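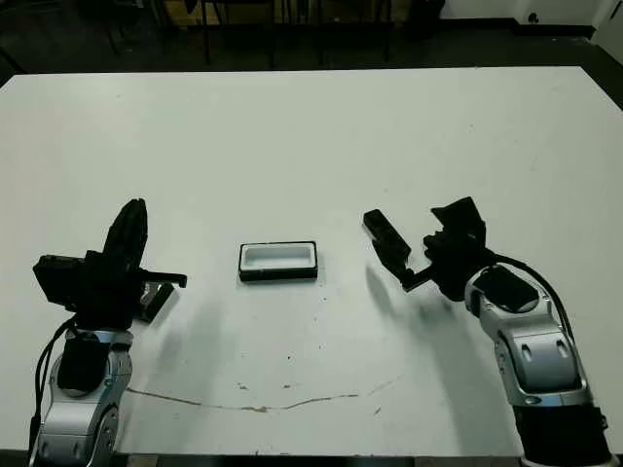 White table, one small open tray, nothing stored on the top.

Setting up a plain table for sorting small things

I do a lot of sorting: screws out of mixed jars, buttons, beads, keys, the coins and dead batteries that come out of kitchen drawers. For years I did it on whatever surface was free, and I lost things. This page goes through how I set up a table for it now. It takes 20 minutes the first time, and after that it's mostly wiping and putting the tray back.

What you need

A rectangular table with a flat top
One shallow tray with a rim, open at the top
A microfiber cloth and a second dry cloth
Dish soap
A pencil or low-tack tape
Small jars or bags for the sorted things

The table

Use a flat one. Folding tables with a seam across the middle are a nuisance for this, since small screws find the seam and stay there. If a folding table is all you have, run a strip of wide tape over the seam and replace the tape when it lifts.

White is my first choice. Brass, steel, black plastic and colored beads all show up on it, and so does dust, so you know when it needs wiping. White beads and clear plastic washers are the exceptions. For those I lay a dark dish towel over the part of the table I'm using.

Matte is better than gloss. Under a lamp a gloss top gives you a bright patch that moves when you move your head, and a small part sitting inside that patch is hard to find. If your table is glossy, move the lamp to the side before you think about replacing the table.

A straight edge all the way around also helps. I brush crumbs and grit off the edge into a dustpan at the end, and a lip or a rounded molding gets in the way of that.

Check the legs too. Put both palms on the table and lean from side to side. If it rocks, find the short leg and put a felt pad under it. A folded piece of cardboard works for one evening but gets thinner with use. Round parts roll on a table that is only slightly off, and you'll be picking them up off the floor. Set a marble or a round bead in the middle and let go of it. If it stays put, the table is good enough.

Where to put it

Keep the table away from heating vents and open windows if you sort anything light. Sequins and paper labels travel.

Look at the floor as well. A dark floor hides dark screws and shows up pale buttons, and with a light floor you get the opposite. I spread an old bedsheet under the table when I'm doing watch parts or anything else I can't replace. It catches what falls and stops it from bouncing. A rug is the worst thing to have under there. If the rug can't be moved, cover it.

Cleaning the top

Wipe the table before anything goes on it. Old grease makes small parts stick, and then they come up in the wrong pile.

1. Take everything off and brush the top with a dry cloth, working from the back toward yourself.
2. Put two drops of dish soap in a bowl of warm water. Wring out the microfiber cloth until it doesn't drip.
3. Wipe in long straight passes. Circles just move the dirt around.
4. Go over it with clean water, then the dry cloth.
5. Leave it until it's dry to the touch.

For marks that soap won't lift, such as pencil, shoe scuffs or the gray lines that metal leaves, I use Sover paste on a damp cloth. Try it in a corner first. It took the shine off a glossy shelf of mine, so I wouldn't use it on anything polished. Rinse it well – the residue dries to a white powder that you won't see on a white table until it's on your sleeves.

Skip the furniture sprays. They leave the top slick, and a light tray will slide when you reach into it.

Choosing the tray

The tray is where the unsorted things live while you work. You take from it, and you put back into it anything you haven't decided about. It has a rim, so nothing rolls out, and you can pick the whole lot up when someone needs the table for dinner.

I've used three kinds. The first was a baking sheet, which was too big. I tipped everything in and ended up with the same mess I'd had on the table, with an edge around it. The second was a deep food container, and I couldn't see the bottom of it. The one I kept is a small rectangular tray from Hájek, the hardware store near me, low enough that my fingers go in flat. Mesine makes a similar one with rounded inside corners, which are easier to pick out of. Square corners collect dust and the smallest washers.

Don't buy a tray with built-in dividers for this job. They're fine for storage. For sorting you end up fishing each piece out of a slot that was never the right size.

Placing the tray
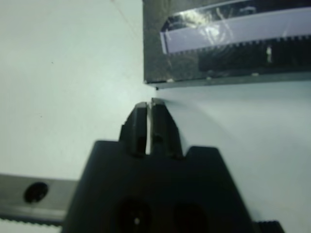
Where the tray sits matters more than what it's made of. Mine goes in the middle of the table, a little farther back than feels natural, so that there is clear space in front of it for both hands. Get your eyes used to checking one corner. A dark corner against a pale surface, as in the picture, is easy to pick out, and if you use a dark container on a light table you can tell quickly when it has been bumped out of place. With a light tray on a light table, put a bit of colored tape on the corner nearest your stronger hand.

To find your own spot, sit down the way you normally would, with your elbows at your sides. Reach forward with both hands until your fingertips meet. Put the tray there, then push it back four inches. Do a few minutes of sorting. If your shoulders come up toward your ears, bring it closer.

Once you're happy with it, mark two opposite corners. A light pencil mark is fine on most tops and comes off with the damp cloth. On a table I share with other people I use low-tack tape. Regular masking tape is all right for a day, but leave it for a month and you'll be scraping.

Leave at least eight inches between the tray and the back edge. I used to have it closer than that, and every so often I would flick something over the back while stirring through the pile.

Working from the tray

Fill it so you can still see the bottom in places. If you have a full jar of mixed hardware, that means doing it in several rounds. It feels slow, but you pick faster from a thin layer than from a heap.

Take out the biggest things first. They're easy to grab, and they're usually what is hiding the small ones. After that, go by type – all the screws, say, whatever their length – and make loose piles in front of the tray. Sort for length only when the tray is empty. Trying to sort by type and size in one go is where I used to give up.

Keep the piles a hand's width apart. If they start to touch, you've got too many piles, and it's time to put one in a jar. I use Revon jars for screws, the squat ones with the wide mouth, and zip bags for beads and buttons. Write the label before you fill the jar. A piece of tape with a pencil note is enough.

Leave the things you don't recognize in the tray. At the end there will be a small group of them. I give mine a bag with the month written on it, and if I haven't needed anything in it by the following May, it goes.

I stop after 40 minutes even if there's more to do. My picking gets careless and I start finding wood screws in with the machine screws.

Finishing up

Put lids on the jars before you move anything. Then lift the tray with both hands, check underneath it (there's nearly always something) and set it aside. Brush the top toward the dustpan and look through what's in the pan before you empty it. If you had a sheet on the floor, gather it by the corners and shake it out into the tray.

Wipe the table once with the damp cloth and once with the dry one. Put the tray back on its marks, empty.

If the marks have worn off

Pencil goes faint after a couple of weeks of wiping. Redraw it while the tray is still in the right spot, before you pick it up for cleaning. I've forgotten to do that more than once and had to go through the elbows-at-your-sides business again. If you're redrawing it every week, switch to tape, and cut the pieces small so nothing catches on them when you brush the top.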